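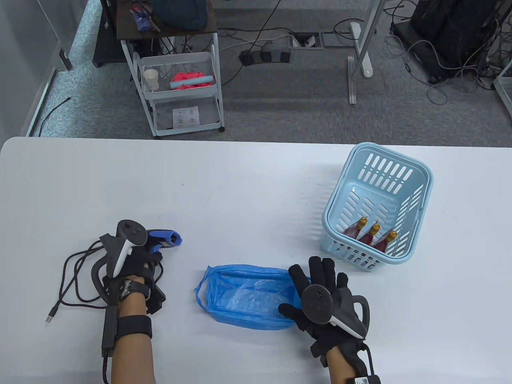

**How do you bag small glass-type bottles at a checkout station without them knocking together?**

Open the bag fully before touching the bottles, scan each one separately, and lay them side by side with their necks facing the same direction. Fold the slack of the bag over them before lifting.

The rest of this page covers the procedure for a single-operator table with a corded handheld scanner, a basket, and thin plastic carrier bags. It applies to small bottles with foil or capped necks. Large bottles are covered in the Allmont packing sheet.

Last revised 02/02/2026 by Maëlle Sutherland.

## What you need

- A flat table, clear in the middle
- A corded barcode scanner with a USB plug
- A shallow basket for items waiting to be scanned
- Thin plastic bags with handle loops
- A label roll, if the bottles arrive without barcodes

## 1. Lay out the table

Place the basket on the side of your dominant hand. Put the scanner on the other side with its handle toward the table edge. The bag goes between them.

Run the scanner cord along the outside of the work area. A coiled cord pulls back when released and will drag light bags with it, so leave enough slack for the scanner to reach the basket without stretching the coil.

Connect the USB plug and wait for the ready tone. If you are using the Estix register program, open a new ticket before the first scan. Scans made with no ticket open are discarded and the program shows code 940.

## 2. Check the scanner

Pull the trigger once against a known label. You should get one tone and one line on the ticket.

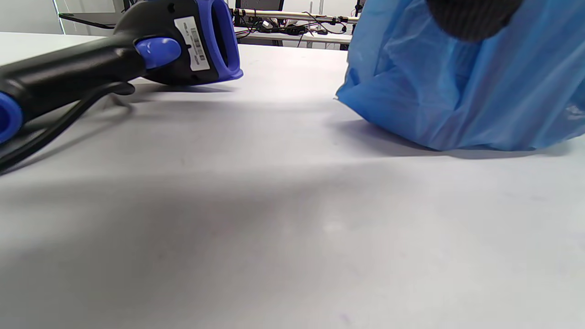 If you get two lines from one pull, the repeat delay is set too short. Open the device menu in Estix, select Reader, and set the repeat delay to 787 milliseconds. This value has worked on all the tables at the Waweru site since May. Shorter delays cause double entries when the operator holds the trigger down.

If there is no tone, unplug the connector, wait, and plug it in again. Do not swap ports during an open ticket.

## 3. Open the bag

Thin bags stick to themselves when they come off the stack. To separate the layers:

1. Lay the bag flat with the handle loops pointing to one side.
2. Hold one handle in each hand.
3. Rub the film between thumb and fingers just below the opening until the two sides slide apart.
4. Pull the handles away from each other and push one hand down to the base.
5. Flatten the base against the table.

Do not blow into the bag. Do not shake it open over the basket.

## 4. Scan the bottles

Take one bottle from the basket. Hold it by the body and turn it until the barcode faces the scanner. On a curved surface, the bars read best when they run around the bottle like rungs on a ladder. If they run the other way, tilt the bottle slightly until the label reads.

Wait for the tone, then put the bottle directly in the bag. Do not return scanned bottles to the basket.
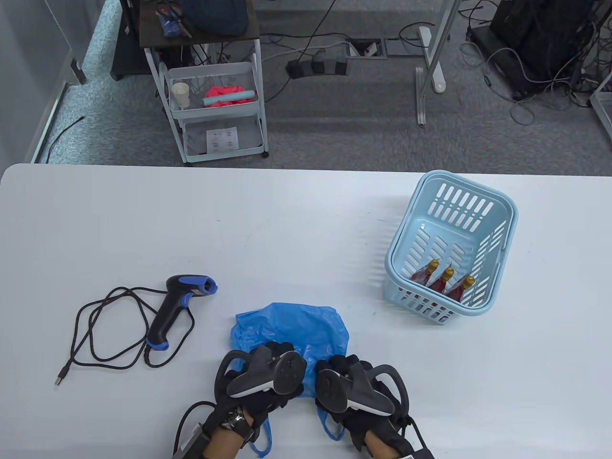 Bottles should lie flat on the base of the bag, parallel, with the caps at the same end. Alternating the caps saves a little width but puts the foil against the neighboring bottle, and foil tears easily. The limit for a standard Brevitance bag is up to 9 small bottles in a single layer. Do not add a second layer.

## 5. Close and lift

Press the air out from the base toward the opening. Fold the loose film over the bottles once, bring the two handles together, and lift straight up. Support the base with your free hand until the bag is off the table.

Compare the ticket total with the bag contents before closing the ticket. Return the scanner to its side of the table with the cord outside the work area.

## Problems

**Label will not read.** Flatten any wrinkle in the label and try again from farther away. After 3 failed attempts, key in the number by hand.

**Bag slides while loading.** Hold down the handle nearest to you with the wrist of your free hand.

**Item appears twice on the ticket.** Void one line, then recheck the repeat delay as in step 2.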